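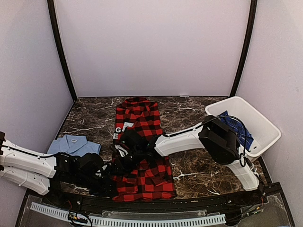 2 min read

About Drillside

Drillside teaches robot arms to handle clothes. We do it by remote control: a person steers the arms through a task, we record the motion, and a model is trained on the recordings. Plenty of companies do this, and we think many of them promise too much.

Kwan-ho Hsieh and Ka-ming Shek started Drillside after leaving Prastard, where they had watched a towel demo get more applause than it deserved. The towel was always the same towel. Ours is a less flattering setup. A plaid shirt goes down rumpled beside a folded blue one, with a basket at the other end of the table, and the operator has to cope.

What we doubt

We doubt that more recordings fix everything. Our first shirt set had 1,066 of them, and the model trained on it still grabbed sleeves when it wanted collars. We threw out every take where the operator hesitated and kept 168. Results got better, though we can't say how much of that was the cleanup and how much was luck.

We also doubt success rates with no conditions attached. When we report a score, it comes from 100 tries, with garments the model has not been trained on, and we list the failures by type. Customers at Chou asked us to leave that list out of a slide deck. We left it in.

Who does the work

Four operators, all paid by the hour and none by the take. Ka-ming trains them and Kwan-ho looks after the arms. New operators spend their first shifts folding by hand, then move to the controls.

Our workshop is in Wallham. Visitors are welcome in May, when we run open afternoons from 2 p.m. Bring a shirt you don't mind seeing folded badly.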